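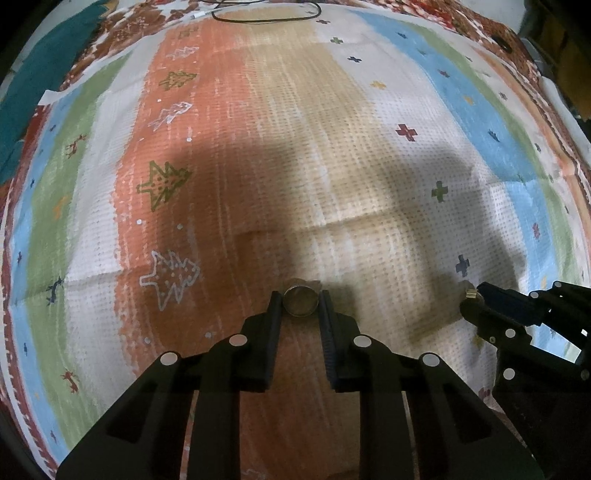

Visit to the Turholm Works, Plurnham

Report to members, March 17, 2026

Members of the association visited the Turholm works in Plurnham at the invitation of the plant management. The site makes small metal parts: short cylinders, caps, sleeves and brass fittings for household lamps, clocks and kitchen scales. It covers 3,000 square meters on one level, with the press hall at the north end and the sorting and packing rooms facing the street.

Reception and safety briefing

The group was received in the front office and given a short account of the company's history. Turholm began as a repair shop for scales and moved to its present building when the order book outgrew the old one. Visitors were issued safety glasses and shoe covers and asked to stay inside the yellow floor lines in the press hall.

The press hall

Six presses were running during the visit. Strip metal is fed from coils, cut into blanks and drawn into short cylinders in two strokes. The noise made questions difficult, and the guide kept most of the explanation for the corridor outside. Members with an interest in tooling were shown the die store, where 605 sets are kept on numbered shelves. The oldest sets are still used for replacement parts – mainly for clock cases no longer in general production.

The sample table

The part of the visit that drew the most discussion was the sample table, where single pieces are set out for handling and comparison. It is covered with a striped cloth in orange, beige, white, light blue and green, with star-shaped trees on the orange band and a red and white patterned border. Staff explained that a soft surface protects the rims of finished parts and that small pieces do not roll far on it.

Two groups of parts were discussed at the table. The first was the short round cylinder, which the works supplies with either a dull or a polished rim. The second was the range of small brass-colored pieces, some of them only a few millimeters across. Members were told that the smallest sizes are the hardest to sell in mixed lots, as customers often confuse one thread with the next. A printed size card is now placed in every box.

Sorting and packing

Finished parts are weighed into trays of 100 and packed in cartons of 1,000. The Santoro line of fittings is packed by hand in paper sleeves, while the Tevo line goes into plain bags. The packing room was rearranged in January, and the benches now stand along the windows. Members remarked on the good daylight and the clear labeling of the shelves. Scrap from all rooms is collected by metal and returned to the supplier.

Questions and closing remarks

Questions from the group concerned delivery times, minimum orders and the supply of single replacement parts. The management confirmed that small orders are accepted, although they are grouped and sent out once a month. Catalogs and size cards were handed out in the front office.

The association thanks the management and staff at Plurnham for their time and for the coffee served afterward. Members who wish to receive the current parts list may request a copy from the association office.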